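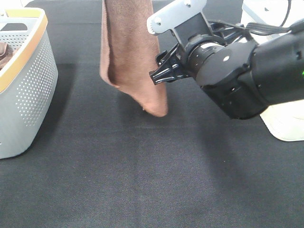

A brown terry towel, hanging over a grey tabletop.

Hotels should stop changing the towels every day unless a guest asks them to. Most of them say they already have. I travel for work and have stayed in 14 hotels since March, and in more than half of them my towels were changed whatever I did with them.

You know the card. It sits by the basin or hangs off the rail, and it says that a towel left on the floor means "please replace" and a towel hung up means "I will use it again". I hang mine up. At the Skonetti, where I stay most often, I hung up both towels on the first morning and came back to a fresh pair folded on the shelf. On the second morning I did the same with the same result. I mentioned it at the desk and was told that the staff have a set time for each room and find it quicker to change everything than to look.

I can believe that. If you have a long corridor of rooms to get through before lunch, stopping to work out what each guest meant by the way they left a towel is one more job. So I don't blame the cleaners. The fault is with whoever wrote the card and then didn't change the way the work is done.

The Clelta does it the other way round. Towels stay where they are for the length of your visit. If you want clean ones you put a tag on the door handle before nine, or ring down. I was there for 6 nights and asked once. The person who brought them up didn't seem put out, and I can't say I felt any less looked after.

The usual argument against this is that guests are paying for a treat. At 140 pounds a night, people say, a clean towel each morning is the least you can expect. I have some sympathy. If you have saved up for a weekend away, you may not want to be reminded of your own bathroom. But you can still have the clean towel. You only have to ask for it, and asking takes less effort than making a cup of tea with those little milk pots.

There is another complaint, which I think is fairer. Hotels save money on washing and none of it comes off the bill. A place in Plolevmont had a sign in the lift telling us it now washed 1,000 fewer towels a week. Good for them, but the price of the room had gone up all the same. If a hotel wants its guests to go along with this cheerfully it could knock a pound or two off, or put the money into thicker towels. I would take the thicker towels. Too many hotel towels are thin and scratchy from being boiled daily, and washing them less would help with that too.

At home I use a bath towel for most of a week and hang it over the door - as far as I know, so does everyone else I've ever shared a house with. I don't see why my habits should change when I cross a county boundary with a suitcase.

I have written to the Skonetti to suggest the door tag. They sent back a polite reply and a voucher for breakfast.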